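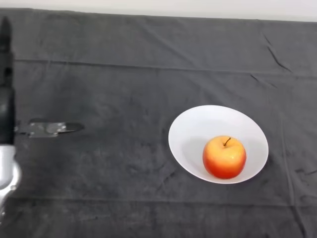 The dark gray cloth at Traltum, fold line and all.

I went to Traltum expecting to be sold something, and I was, a little. The woman who looks after the tables there had been telling people for months that a plain dark cloth does more for a room than new furniture, and I wanted to hear her say it with the cloth in front of us. She asked me to leave her name out, and said the opinions would do without it.

My first question was about the crease. A long fold ran from one side of the cloth to the other, plain as a road on a map, and I asked whether anyone had thought of ironing it.

"I iron for guests," she said. "For a working table I shake it out and put it down. If I had to iron it every time, I'd stop using it, and so would you."

I said I had already stopped using mine. She asked what color it was. Cream, I said, and she nodded as if that settled the matter.

Her argument for dark gray goes like this. White plates show up against it. So does fruit. You see straight away what's on the table and what needs to go back in the cupboard, and clearing up takes less thought. "On pale wood a white plate disappears," she said. "You walk past it all day."

I have owned white plates for a long time and never lost one on a table, and I told her that. She laughed and said maybe I only had a small table.

Then there's the lint. Anyone who has lived with a dark, slightly fuzzy fabric knows what happens to it, and hers was no exception. It had pale specks here and there, and patches where something had left a mark. The supplier, Nakel, claims in its leaflet that the cloth will stand up to 1,000 washes. I asked how many hers had been through.

"I don't keep score," she said. "It's been in use for 4 months. It goes in the machine when it looks bad."

And when does it look bad?

"Sooner than the leaflet says." 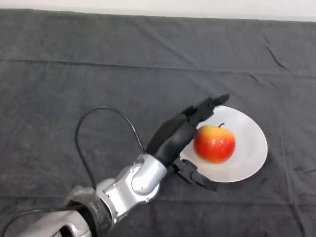

I liked her better after that. She admits the cloth shifts when you drag things over it, so she has people lift and set down. She admits, too, that a soft surface is a poor place for anything tall and narrow, and she won't have a stemmed glass on it. What she will have is fruit, in a bowl or on a plate, and she has views about which.

"A bowl hides the bottom layer," she said. "You find the bad one a week late. A plate holds less, so you buy less, and you eat what's there."

This is the sort of thing that sounds sensible until you picture a round piece of fruit on a flat plate in a house with children. I asked whether things roll off. They do, she said, though the cloth slows them down, and a rim helps even when it's shallow. She had tried Golob plates, with a steeper edge, and gave them up since she couldn't stack them in her cupboard. The Flerkix tray I'd been told to ask about turned out to be a sore subject. "It cost 34 dollars and it slid," she said. "I don't know what else to tell you about it."

We talked for a while about putting things away. She doesn't believe in baskets for everything, or labels, or a place for every spoon. Her rule is that the table goes back to cloth at night. Whatever is on it moves to a shelf, and in the morning you put out only what you're going to use. I asked if she kept to this herself, at home.

"Most nights," she said, and then, when I waited, "Some nights."

How many cloths does it take? She says 2, one on the table and one in the wash. I think that's the real price of the idea, and the leaflet leaves it out. So does the drying. A heavy cloth over the back of a chair in February is not my idea of a tidy room — she conceded that hers goes over the bathroom door, where it is in everybody's way.

I asked what she'd set out if she could put only two things on it. An apple and an empty plate, she said, before I had finished the question.

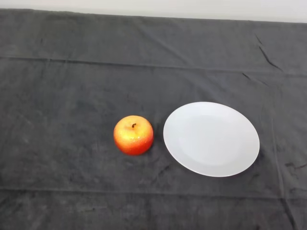

One reader, sent an early draft of this piece, objected that an apple next to a plate is an apple in the wrong place, and that anyone who cared about order would put it on the plate or back with the other fruit. The same reader thought the whole business of covering a table was a way to avoid wiping it.

I passed both complaints along. On the apple, she said it was going to be eaten, so it could sit wherever it liked. On the wiping, she took longer.

"You still have to wipe under it," she said. "People forget. I lifted a cloth last October and there was jam."

She offered to lend me her spare for a month. I took it home, put it on the kitchen table, and had crumbs on it by breakfast. The plates do show up well, I'll give her that. The fold hasn't dropped out yet, and I haven't ironed it either.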